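Section 6: Descaling the Drisex kettle

The box says the Drisex "looks after itself". It does not, and the makers must know that, given that they sell a descaling powder on the next shelf. If you live in a hard water area you will see a crust on the base within weeks, whatever the filter claims to do.

We have left the powder out of these steps. It is mostly citric acid at a fancy price, and plain citric acid or lemon juice does the same job.

Before you start

Unplug the kettle and let it cool. Lift it off its base and put the base well out of the way.

CAUTION: Never put the base in water. The leaflet calls it "splash safe" but does not say how big a splash.

Steps

1. Empty the kettle and tip out any loose flakes.

2. Pull out the spout filter. It is meant to slide up with one finger. If it sticks, work it from side to side and do not use a knife.

3. Half fill with cold water and add the juice of 2 lemons. Strain the juice first or you will be picking pips out of the filter seat.

4. Put the kettle back on its base, bring it to the boil and switch off at the wall.

5. Leave it for an hour. The leaflet says ten minutes, which may be true of the water they have at Zarkley.

6. Pour away, rinse, then boil a full kettle of clean water and throw that away too.

7. Refit the filter. Push until it clicks.

Note: If scale is still there, go through steps 3 to 6 again. Scrubbing with wire wool will mark the plate, and a marked plate seems to fur up faster.

Note: Bottled lemon juice works, but check the label. Some brands have sugar or oil added, and neither belongs in a kettle.

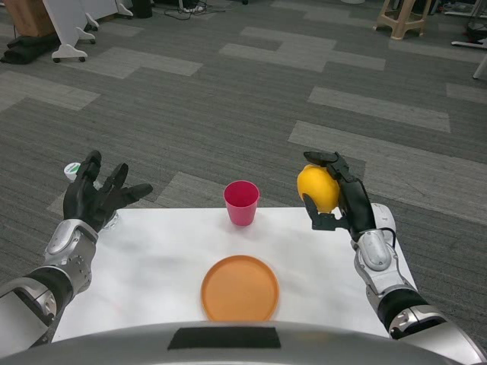
Wakwood, April

Changes to this section since the last issue

The soaking time in step 5 has gone up. We also took out the advice to use malt vinegar. It shifts scale well enough, but the smell hangs about in the lid for days and the tea suffers.

Several readers asked about the Vincze magnetic ring, the one that clips round the kettle and is supposed to stop scale forming. We ran one on a kettle for 26 days next to a kettle without one. Both furred up, and we could not tell the two plates apart. One trial does not settle the matter, but we would keep the money.

The descale light

The light on the handle is a counter and nothing more. It comes on after 613 boils, in hard water or soft, and has no way of knowing what is on the plate. Look inside instead.

To turn it off, hold the power switch down for 6 seconds with the kettle on its base. The light should blink and go out. If it comes straight back on, unplug the base for a minute and try again.

CAUTION: Do not hold the switch down with the kettle empty. The boil-dry cut-out ought to stop it heating - we would not rely on that.

For a leaking lid or a worn seal, see section 7.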